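4.2 Ouverture du boîtier et remplacement du disque dur

Cette section s'applique aux tours de bureau remises en état selon la procédure Grollix. Prévoir un tournevis cruciforme n° 2, un bracelet antistatique et le disque de rechange Bidis (référence 784).

1. Arrêter l'ordinateur depuis le système, puis débrancher le cordon secteur et tous les périphériques.

2. Appuyer deux secondes sur le bouton de mise en marche pour décharger les condensateurs.

3. Coucher la tour sur un plan stable, côté ouvrant vers le haut.

4. Déverrouiller le panneau latéral, le soulever et le poser à plat, à côté du châssis.

ATTENTION — Ne jamais ouvrir le bloc d'alimentation. Il ne contient aucune pièce réparable par l'utilisateur.

Mettre le bracelet antistatique et le relier à une partie métallique non peinte du châssis avant de toucher un composant. 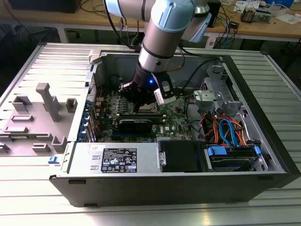
Le disque dur se retire sans démonter la carte mère. Repérer d'abord la baie avant de débrancher quoi que ce soit. Sur un châssis Dell comme celui-ci, elle occupe le coin inférieur droit, et le disque y est maintenu par des attaches en plastique bleu. Les câbles SATA, bleu vif eux aussi, passent dans le faisceau situé juste au-dessus — les écarter à la main, sans tirer sur les fils.

5. Débrancher du disque le câble de données, puis le câble d'alimentation, en tenant chaque connecteur par son corps.

6. Presser les attaches et faire glisser le disque hors de la baie.

7. Monter les attaches sur le disque neuf et l'insérer jusqu'au déclic.

8. Rebrancher les deux câbles. Vérifier qu'aucun fil ne touche un ventilateur.

9. Remettre le panneau latéral en place et redresser la tour.

Remarque : si le disque n'est pas reconnu au démarrage (code 367 de l'outil Mishra), éteindre, débrancher le cordon secteur et reprendre à l'étape 3. Si le code persiste, renvoyer le disque à l'atelier Hultarum avec la fiche de suivi.

Section révisée le mardi 12 novembre 2024. Elle remplace la version de mai.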